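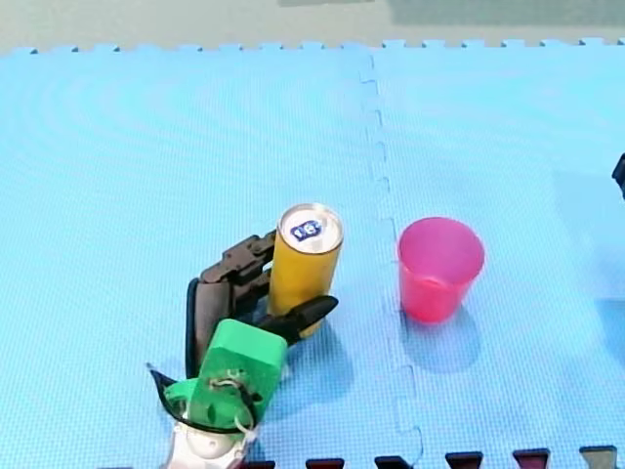 Figure 4.1 A yellow can and a pink plastic cup. Both are common shapes for household containers.

Chapter 4
Containers and Their Shapes

A container has to hold something, keep it in good condition, and let a person get it out again. Most of the choices a packaging designer makes come back to these jobs, and the jobs often pull against each other. A jar that seals tightly may be hard to open. A box that stacks well may be awkward to pour from.

The cylinder is one of the oldest answers. For a given height, a round wall encloses more space than a square wall made from the same length of material. It also has no vertical corners, which are the places where a thin wall under pressure tends to fail. The cost is wasted space in shipping. Round containers packed side by side in straight rows leave more than a fifth of the floor area empty.

A cup is usually wider at the top than at the bottom. The slope, called the taper, lets one cup sit inside another. It also helps a molded cup come away from its mold. A taper that is too slight makes nested cups stick together, and one that is too great makes a cup easy to tip over.

The cannery at Mondbridge shows how these matters work out in practice. When Reijo Eskola took over the packing room, the plant shipped its fruit in 13 sizes of can. Each size needed its own trays, lids, and labels, and changing the line from one size to another could take up most of a morning. Eskola cut the list to four. Some customers complained - the smallest can had been popular with cafes - but by December the line was running with far fewer stops. The plant's record for a single shift that winter was 3,225 cans.

Kristóf Csizmadia, a designer at the Pintér glassworks, faced a different problem. His jars broke at the shoulder, where the wall curves in toward the neck. He made the curve gentler and left the glass the same thickness. We will return to his drawings in Section 4.3.

4.1 Volume and Surface

To compare two containers we need two measurements: the volume inside and the area of the material that surrounds it. Begin with a closed cylinder of radius r and height h. Its volume is the area of the base multiplied by the height.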